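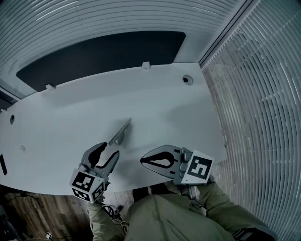
Frequently Asked Questions: Shared Kitchen and Hall Hire at Wiltlow House

Last updated 1 Sep 2025

We receive many of the same questions by email, so we have collected the answers on one page. If your question is missing, please write to us through the contact form and we will add it.

BOOKING

How do I book the hall or the kitchen?
Please use the booking calendar on this website. Choose the room, the date and the hours, and send the request. You will get a first email at once, but this email is only a receipt. The booking is made when you get the second email, with the word "Confirmed" in the subject. Until then please do not send invitations to your guests.

How early can I book?
The calendar is open for the next 10 months. Regular groups, for example the choir or the language classes, renew their hours every March, and after that the free hours are shown to everyone.

What is the shortest booking?
Two hours for the hall and for the kitchen. The small meeting room can be booked for one hour. Your time must include the setting up and the cleaning. It happens often that a group books exactly the hours of the party and then the next group is waiting at the door with their cakes.

Can I look at the rooms before I book?
Yes, with pleasure. Write to us and we will agree on a time. A visit takes 15 minutes and costs nothing.

Do I have to live in Prikuswood?
No. Everybody can book. Residents of Prikuswood and Mirkevitz pay the local price, and all others pay the standard price. Please bring a letter or a bill with your address the first time.

PRICES AND PAYMENT

Where do I find the prices?
They are on the page "Rates". We do not repeat them on this page, because in the past we changed one page and forgot the other one, and it made a lot of confusion.

When do I pay?
The full price must be paid 14 days before your date. If you book later than this, you pay at the time of the confirmation. You can pay by card or by bank transfer. We cannot take cash any more.

Is there a deposit?
Yes, for the hall and the kitchen. It is sent back to the same card or account after we have checked the rooms. Bank transfers can be slow, so please wait a few days before you ask us where it is.

What happens if I cancel?
If you cancel before the payment date, you pay nothing. After this date we keep half of the price. If you only want to change the date, we will move the booking one time for free, if the new date is not taken.

ON THE DAY

How do I get in?
The door has a code. You get it by email in the morning of your booking, and it works only during your hours. Please check also your junk mail folder. The code is for the side entrance on the car park side. The front door is opened from the inside, with the green button.

How many people can come?
The fire rules allow 120 people standing or 80 people seated in the hall, and 12 people in the kitchen. Babies are people too for this count. We are sorry, but we cannot make exceptions even for a very good wedding.

Are tables and chairs included?
Yes, they are in the storage room to the left of the stage. The folding tables are heavy and it is better to carry them with two persons. Please do not pull them over the floor, it was varnished last year and the scratches cannot be taken out. When you finish, put the chairs back on their trolleys, not more than 10 on each trolley.

Can I decorate?
You may use the hooks along the walls and the rail above the windows. Please do not use tape, pins or glue on the paint. Candles are allowed only inside a glass. Confetti is not allowed, also not the paper kind. We still find the confetti from one birthday behind the radiators.

Can we play music?
Yes, until 10 pm inside, with the windows closed. The neighbours on the garden side are patient with us and we would like to keep it like this. The hall has its own speakers, and you can connect a phone or a laptop by cable. The cable hangs beside the stage. Wireless connection does not work well there.

THE KITCHEN

What is in the kitchen?
A gas stove, two ovens, a large fridge, a dishwasher and plates and cutlery for 80 guests. There are pots, but not many big ones. If you want to cook soup for the full hall, bring your own pot.

How does the dishwasher work?
It is a professional machine, a Solheim, and it is different from the one at home. Turn on the main switch, close the door and wait until the green light comes. The heating needs 15 minutes. One wash takes three minutes. Use only the liquid that is already connected. Normal dish soap makes foam on all the floor.

Can I sell the food that I cook here?
This is possible if you have your own food permit and your own insurance. Send us a copy of both before the booking, please.

Where do the leftovers go?
Food scraps go in the green bin behind the building. Anything left in the fridge after your booking will be thrown away, so look twice in the lower drawer. Containers with a name on them belong to the seniors' lunch and should stay where they are.

OTHER QUESTIONS

Is the building accessible?
The hall, the kitchen and one washroom are on the ground floor without steps. The meeting room is upstairs and there is no lift at the moment.

Can I bring my dog?
Guide dogs and assistance dogs are always welcome. Other dogs may come to the garden but not inside.

I left something behind. What should I do?
Write to us and describe the thing, with the colour and the date of your booking. Lost items are kept in the office cupboard for more than two months, and after this we give them to the charity shop in Mirkevitz. Keys and phones we keep longer.

Something broke. Will I lose my deposit?
Not for one glass or one plate. For bigger damage we will write to you first with the cost of the repair. Please tell us on the same day, also if it is only a loose handle, so that we can fix it before the next group arrives.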